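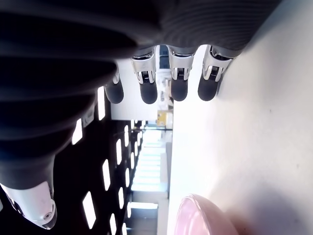
Butport by rail and ferry, out of season

We went to Butport in December, by train and then by the evening ferry, and these are my notes on how the connections worked. I wrote a shorter version for Leanne Yeoman, who is planning the same trip with a bicycle, and she sent back enough questions that a full version seemed sensible. Prices are left out except where they affect the choice of route. They change with the booking date and mine would be of no use to you.

Booking

The rail and ferry legs can be bought as one through ticket or as two separate tickets. The through ticket is sold by Trumico, on its site and in its app, and it costs a little more than the two halves added together. For that you get a protected connection. If the train is late and you miss the boat, you are carried on the next sailing without paying again. With separate tickets you are on your own, and in winter the next sailing is the following morning.

I bought the through ticket. Zhiqiang Guo, who came with me, already had a railcard discount that Trumico does not accept, so he bought the two halves. His total came out well below mine. We both made the boat, with time to spare, so on this occasion the protection was money spent for nothing. I would buy it again in winter. In summer, with a later sailing to fall back on, I would take the cheaper way.

Two points about the Trumico app. First, it shows the ferry leg as "confirmed" as soon as the payment clears, but the boarding pass is issued separately by Zendulico, the ferry company, and comes by email. Mine took until the next day. Zhiqiang, who had dealt with Zendulico directly, had his within minutes. Second, the app stores the ticket but not the timetable, so if you have no signal at the junction you can't check your platform. Take a screenshot before you leave home.

The train

The train has one change, at a junction where the booked wait is long enough for a hot drink and not much else. The café on the main platform shuts at 16:00 in winter. The vending machine in the waiting room takes cards only. There is a heated waiting room on the far platform, across the footbridge, and a lift at the north end which is slow but was working.

Sit on the left, facing forwards, for the estuary. The line runs beside the water for most of the second leg and in December the light has gone by late afternoon, so if the view matters to you then you need the earlier train and a longer wait at the port. I think that is the better plan anyway. The seats on the second train are the older sort, with the heater under the window seat, and the aisle is noticeably colder.

There are power sockets on the first train and none on the second. Charge everything before the change.

Luggage space is limited to one rack per coach, at the vestibule end, plus the overhead shelf. A cabin-size case goes overhead. Anything larger goes in the rack, and by the time we joined, the rack was full of pushchairs. For Leanne: the second train has two bicycle spaces, both bookable, and the booking is made with the train company and not through Trumico, which doesn't offer the option at all.
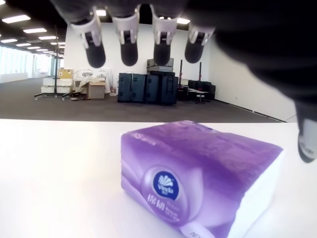
Station to terminal

The walk from the station to the ferry terminal is signposted, flat, and lit for its whole length. It follows the old dock railway and comes out at the vehicle check-in, which is the wrong place for foot passengers. The foot passenger entrance is further along, past the lorry park, behind a blue door with a sign that is hard to read after dark. Keep the fence on your right and ignore the first gate.

A shuttle bus meets some trains. It did not meet ours. The timetable at the stop had been taken down and the case was empty, and the man at the terminal desk said the winter service only runs for the morning boat. Zendulico's site still lists it for both. I have written to them.

Check-in for foot passengers closes 50 minutes before departure. This is stricter than it used to be and they do hold to it. There were two people at the desk when we arrived and we were through in the time it takes to find a passport. The waiting area has seats, a water tap, toilets and a drinks machine. There is no food, so buy something at the supermarket opposite the station. It stays open well into the evening.

The crossing

The boat was quiet. The lounge at the stern is closed in winter, which leaves the forward lounge, the restaurant and the reclining seats on the deck below. The reclining seats are sold as an upgrade. On a quiet sailing there is no need, as the forward lounge has long benches and the lights are turned down after 22:00. It is also further from the engines.

On seasickness: the motion is least in the middle of the ship and low down, and the forward lounge is neither. I was fine and Zhiqiang was not. He moved to the corridor outside the purser's office, sat on the floor against the bulkhead, and felt better within half an hour. Tablets need to be taken before the ship leaves harbour to do much good. The shop on board sells them, but the shop doesn't open until you are out at sea.

Food in the restaurant was ordinary and hot. It closes early. The wifi is free for messages and charged for anything else, and neither worked past the headland.

Arrival and lodging

Foot passengers leave last, after the cars, by a bus that takes you to the terminal building. Allow for this if someone is meeting you. From the terminal into Butport is a walk of moderate length, uphill at the end, on a pavement that stops and starts. Taxis do wait for the boat in the evening, but there were fewer of them than parties wanting one, so get off the bus promptly if you want to be at the head of the queue.

We stayed at the Zalewska, a guest house on the street behind the harbour office. Late arrivals are by key safe, and the code is sent by text on the afternoon of the day you arrive. If your phone won't roam, ask for it by email. The room was plain and clean, with a radiator you can control yourself and a kettle. The windows at the front look over the harbour and pick up the noise of the loading ramp from 05:30. Ask for the back. The back rooms are smaller and look out on a wall, and I slept well in one.

Breakfast is from 07:30 and is brought to the table. There is no lift. Our room was on the second floor and the stairs turn tightly, which would be awkward with a big case. 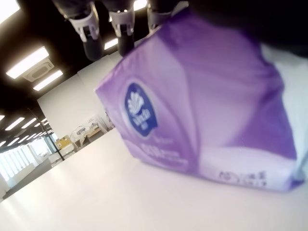

What to do with the day

We had one full day and part of another. In December the castle is closed and the boat trips don't run. The maritime museum opens in the afternoon only. That leaves the coast path, which is the best reason for coming in any case.

The path east starts at the lifeboat station and is surfaced as far as the second bay. After that it is grass and then clay, and after rain the clay section is slow going. Walking boots are enough. I had poles and used them on the descent to the bay and nowhere else. There is a bus back from the village at the far end, on a two-hour gap in winter, so decide which bus you want before you set out and work backwards. We missed ours by a few minutes and spent the interval in the pub, where the fire was lit and the soup was leek.

The path west is shorter and mostly on the road. I wouldn't bother with it unless the wind is strong from the east, in which case it is sheltered.

Fulgencio Cuesta left a comment on my last post asking whether the tidal causeway can be walked in winter. It can, at low water, but the tide table posted at the harbour is in winter time and the one printed in the visitor leaflet is in summer time all year round. They differ by an hour. Use the one at the harbour.

Return

The morning boat leaves at 09:15 and the train connection on the other side is comfortable. Most of the passengers seemed to be using it to get home, and it was much busier than the outward sailing. The shuttle bus was there this time, as the man at the desk had said.

One fault to report. The ticket gates at the junction would not read my Trumico code, on either leg, with the screen at full brightness. The member of staff there let me through and said it happens with their codes often. Kofi Amoah had the same thing in the spring and got round it by printing the ticket. I've gone back to printing mine.

Costs, briefly. If you are under a budget, the largest saving is to travel out on the morning boat and save a night's lodging. The next largest is to buy the two halves separately, as above. The seat upgrade, the restaurant and the taxi are all things you can do without. The room is not much cheaper in winter than in autumn, which I had not expected.

Xuelian Jin has asked for the same notes for the southern route, with the night train. I haven't done it since the timetable changed and will not write it up from memory. If anyone has made that journey recently, the main thing I'd like to know is whether the port station is still staffed when the train gets in, and whether the left luggage lockers are back in use.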